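Search articles Go Advanced

3.2 Shift handover on the hangar floor

The records cover 209 handovers at two helicopter maintenance bases, Vasden and Ronddale. Both bases service medium-lift aircraft used for logging and firefighting, and both work two shifts a day during the season. The outgoing crew fills in a handover sheet, walks the incoming crew round the aircraft and signs for the tools. Each handover is allowed 15 minutes.

We took a handover as complete when the sheet, the walk-round and the tool signature were all present. By that measure 200 handovers were complete. The other nine lacked the walk-round. In each of these the sheet had been filled in and signed, so a check of the paperwork alone would have passed them.
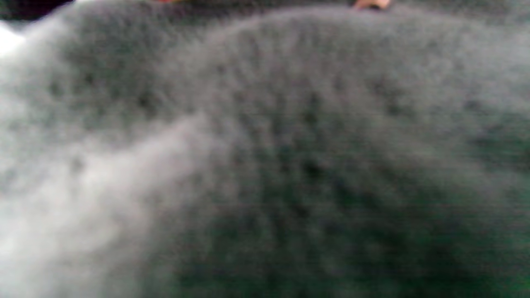

The missed walk-rounds fell mostly in April, when both bases were bringing aircraft out of winter storage and the workload was uneven. At Vasden the late crew often arrived while the early crew was still closing panels. The sheet was then passed over at the bench and the aircraft was looked at later by the incoming crew on their own. We can't say from the records whether this led to any repeated or omitted work. No defect report in the period refers to it.

Open tasks were written on the sheet in free text. Wording differed a good deal between crews. "Gearbox cowl off" could mean that the cowl had been removed for access and should be refitted, or that it was waiting for a repair. Ronddale had started using a short list of fixed terms before the study began, and its sheets were easier to code.

Figure 4. Hands at either side of a green cloth with light blue paper pieces on it; shallow tray behind.

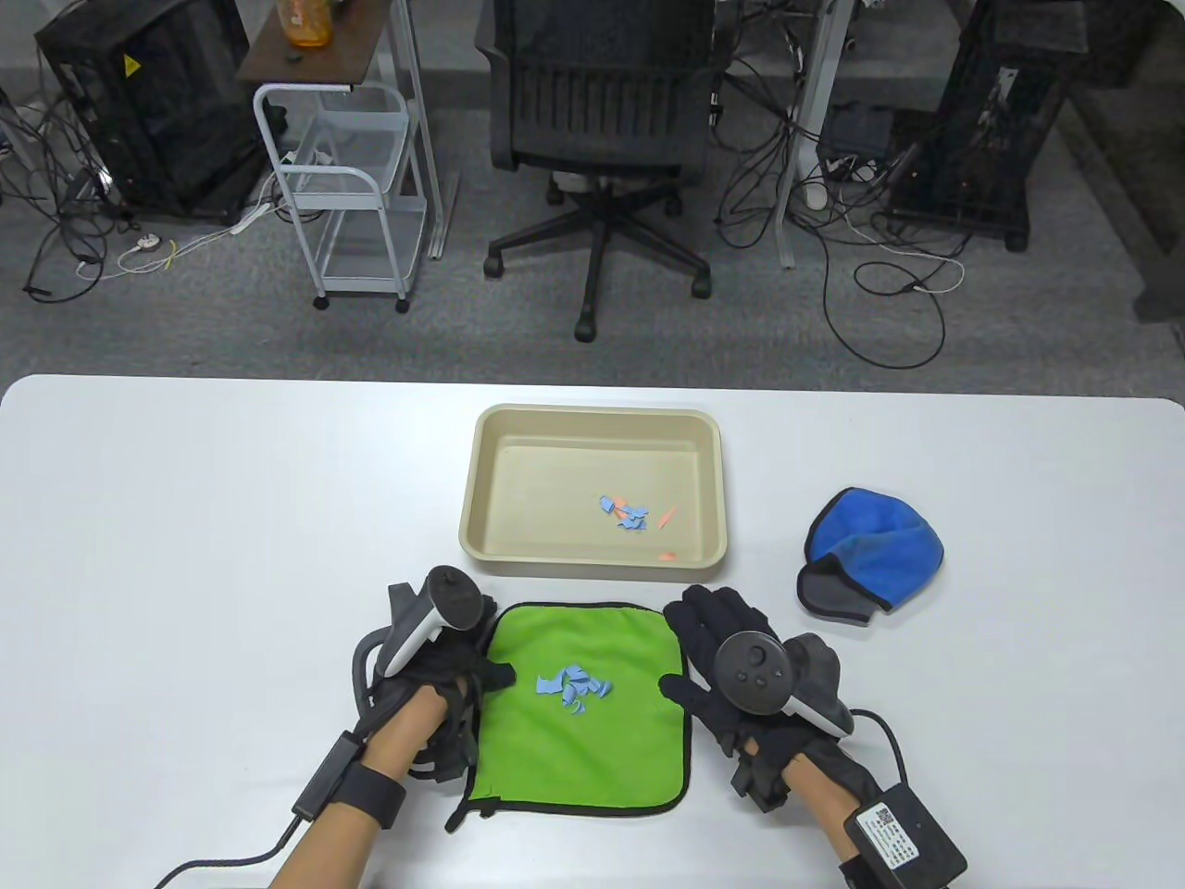
3.3 Views of the crews

A short questionnaire was given to the crews at both bases. Most answers dealt with time. Crews at Vasden wanted a longer overlap between shifts, and crews at Ronddale were mainly content with the present one but asked for the sheet to be cut to a single side. Several people at each base said that the walk-round told them more than the sheet did, above all on hydraulic lines and anything left half torqued. 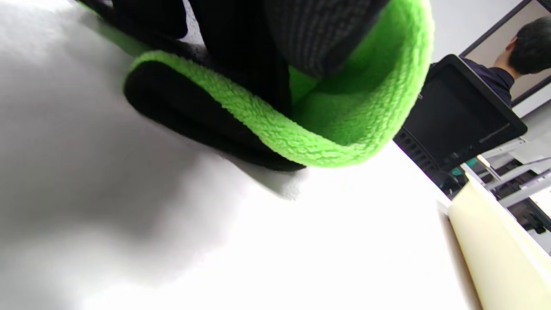 One respondent at Ronddale wrote that the sheet was good for what had been finished and poor for what had been started, and that a tag on the part itself would do more than another line of writing. Similar remarks came from Vasden. Tags were already in use there for electrical work, under a scheme drawn up by Manurung, but had not been extended to the rotor head or the drive train.
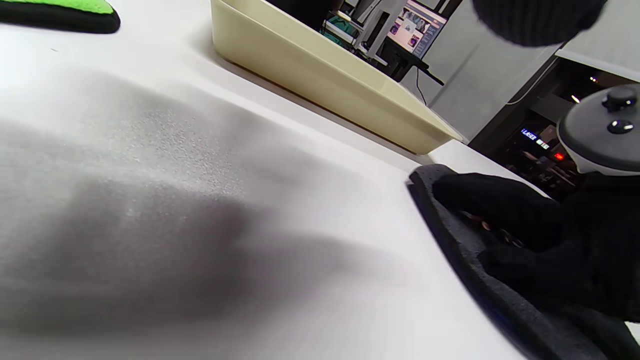

Lighting came up less often than we expected. The Ronddale hangar has roof lights over the bays and fixed lamps over the benches, and anyone leaning over a bench works partly in their own shade. A soft grey shadow across a white tabletop can leave the fine speckle of the surface visible, yet handwriting in pencil is harder to read under the same conditions. Crews at both bases now use black pen for open tasks. We did not measure light levels, and the point is left for later work.

2 comments | Share

Contact | Copyright Pamgate | Back to top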